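Lurkgate Chapel of Rest and Family Rooms
Pre-use inspection checklist, with comments
Inspection date: 17 Nov 2023
Carried out for: Mangubat Funeral Services
Previous inspection: February

Marks used: OK / Attention / Fail / Not seen. "Not seen" means I was told it was fine and was not shown it.

1. Entrance and access

1.1 Ramp gradient and surface: OK
1.2 Handrail fixed both ends: Attention
Comment: Lower bracket moves when pulled. The February report says "tightened". If so, it did not stay tightened. Needs a new fixing into sound brick.
1.3 Door wide enough for bearers and coffin: OK
1.4 Outside lighting: Not seen
Comment: Visit was in daylight. The timer was said to be working.

2. Chapel

2.1 Seating capacity notice displayed: Fail
Comment: Notice says 39. Fire plan in the office says something different, and neither is signed. Pick one figure and show how it was reached.
2.2 Aisle clear: OK
2.3 Fire exits open freely: Attention
Comment: Side door needed a shoulder. I am told it only sticks in damp weather. Mourners also come in damp weather.
2.4 Candle stands stable: OK, 4 tested
2.5 Extinguishers in date: OK
2.6 Catafalque brakes hold under load: Attention
Comment: Held on three wheels. The supplier, Biveo, describes the unit as maintenance free. I would not rely on that and would put it on a yearly service.

3. Family rooms

3.1 Soft furnishings labelled for fire resistance: Attention
Comment: Labels found on the armchairs. Loose cushions still have to be gone through one at a time, and a general assurance that they "all came from the same place" is not evidence. Any without a label to be taken out of use until there is paperwork. 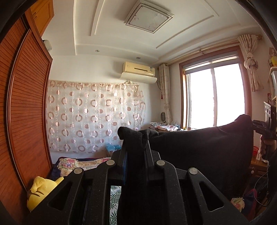 Item 3.1, dark cushion, family rooms.

3.2 Window restrictors: OK
3.3 Hot drinks station away from seating: OK
3.4 Trailing leads: Attention
Comment: Lamp lead runs behind the settee and out across the walkway to the door. Reroute it. Tape is not a repair.
3.5 Privacy when door is closed: OK
Comment: Outside my remit strictly, but voices from the office do carry.

4. Cold room and preparation area

4.1 Temperature log kept daily: Fail
Comment: Book holds 1,193 entries, nearly all the same reading to the decimal place, in what looks like the same pen. I have never met a refrigeration unit that steady. Fit a recording thermometer and keep the printouts.
4.2 Alarm tested: Not seen
4.3 Hoist certificate: OK
4.4 Floor drainage: OK
4.5 Gloves and aprons in stock: OK
4.6 Chemical store locked: Attention
Comment: Locked, with the key hanging beside it.

5. Vehicles and yard

5.1 Bier deck rollers and stops: OK
5.2 Reversing area marked: Attention
Comment: Paint has worn away by the gate. The contractor, Didumness, has quoted. A quote dated last winter does not mark a yard.
5.3 Gate stays open unaided: OK

Summary of actions

Before next service: 2.1, 2.3, 4.1
Within some 5 weeks: 1.2, 2.6, 3.1, 3.4, 4.6, 5.2
To be shown at next visit: 1.4, 4.2

Items will be closed on sight of the finished work or a dated receipt. An email saying it has been dealt with will be filed and the item left open.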